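Mesance Kettler Rain Jacket

Waterproof walking and commuting jacket, men's and women's cuts
Sizes XS to XXL
Colours: Slate, Moss, Brick
Weight: 348 g (size M)
Price: £100
In stock at our Jostbridge shop and online

Overview

The Kettler is a rain jacket for people who go out in the rain on purpose, and for the larger number who go out in it because the bus is at ten past. It has a hood that turns when your head turns, pockets you can reach while wearing a rucksack, and a zip you can work in gloves. It doesn't have a whistle, a compass or a special sleeve for your lift pass. We did once stock a jacket with all three and sold it mainly to people who wanted to know what the sleeve was for.

Mesance have been making it in much the same shape for years. Every so often they change the cuffs, a few customers write in about the old cuffs, and life goes on. The current version has gone back to plain hook-and-loop tabs, so if you were one of the people who wrote in, well done.

Fabric and construction

Three layers: a tightly woven face, a waterproof membrane and a thin knitted backer that keeps the membrane off your arms. All seams are taped. The face fabric is treated so that water beads up and rolls away, at least while the treatment is fresh. When it wears off the fabric goes dark and clammy and you'll think the jacket is leaking. It probably isn't. See Care, which is further down and which we know you are going to skip.

There is a little stretch across the shoulders. The back hem is longer than the front one, for cycling and for cold benches.

Is it breathable? Yes, in the sense that all such jackets are breathable. Walk briskly uphill in any of them and you will be damp on the inside. The Kettler has long underarm zips for this, and opening them does more than any membrane ever has. You'll look slightly like a bat.

Hood

The hood has a wired peak and two drawcords, one at the back for volume and one at the front for the face opening. Set the back one first. The front cords tuck away inside the collar so that they don't whip you in the eye on the first windy corner, a feature we'd happily make compulsory.

It fits over a woolly hat. It will go over a slim cycle helmet in the larger sizes, but in the XS and S it's a struggle, and we would suggest a helmet cover instead.

Pockets

Two hand pockets set high enough to clear a hip belt. One inside chest pocket, big enough for a phone or a folded map. None of the outer zips is sold as waterproof, because water gets through zips sooner or later, and it prefers to do so where you keep your receipts.

Sizing

The cut is generous. Our usual advice is to take your normal size, which will leave room for a jumper. If you're between sizes and only mean to wear it over a shirt, go down. If you've bought Brernau jackets before, note that a Kettler medium is close to a Brernau large, and that neither is close to whatever is printed on the label of your old anorak.

Sleeves run long. Some customers dislike this in the shop and like it very much in June, when it's raining and they have left their gloves at home for the summer.

How it compares

The Brernau shell is lighter and packs smaller, and if you mostly carry a jacket and seldom put it on, it's the one to have. The Kettler is heavier in the hand, quieter when you walk and a good deal less like wearing a crisp packet. It also stands up better to rucksack straps. For hard winter days on high ground we'd point you at something tougher than either, and at a shop with more axes in it.

Care

Wash it. People are oddly frightened of washing a rain jacket, and will let one go two winters on the grounds that it might be bad for it. Dirt and skin oil are what's bad for it.

Close every zip and tab. Use a liquid cleaner made for waterproofs, at 30 degrees, with a second rinse. No fabric softener. Tumble dry on low if you can, as the warmth helps wake up the water-repellent treatment. If water still soaks into the face after that, use a spray-on reproofer while the jacket is damp and pay attention to the shoulders and the front of the hood.

Don't store it stuffed in its own pocket. It fits in there, everyone enjoys finding out that it fits in there, and then it should come out again and go on a hanger.

Repairs and returns

Unworn jackets can come back within the period shown on your receipt, with the tags on. Worn ones can't, and we can tell, usually by the dog biscuits.

The Jostbridge counter takes in broken zips, torn pockets and tired cuff tabs. Please wash the jacket before you bring it. A patch on a Slate jacket will be Slate; on Moss it will be as near as we can get.

Specification

Product code: 686
Shell: three-layer, fully taped
Hood: adjustable, wired peak
Vents: underarm zips
Pockets: two hand, one inside chest
Cuffs: hook-and-loop tabs
Hem: drawcord, dropped back
Weight: 348 g (M)

Kettler weather

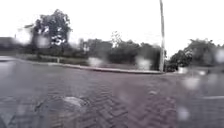
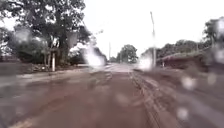
Customer comments

Moss, size L. Comfortable and properly quiet, and the hood stays where it's put. I would argue with you about the sleeves, though. I'm not a short man and I have to fold the cuffs back to lock my bike, and then the rain runs down inside. Took it into the shop and was told to do the tabs up tighter, which did help, I'll admit. The pockets are good. I'd still have paid a bit more for a second one on the inside, as my glasses and my phone don't get on. Four stars, and I did wash it.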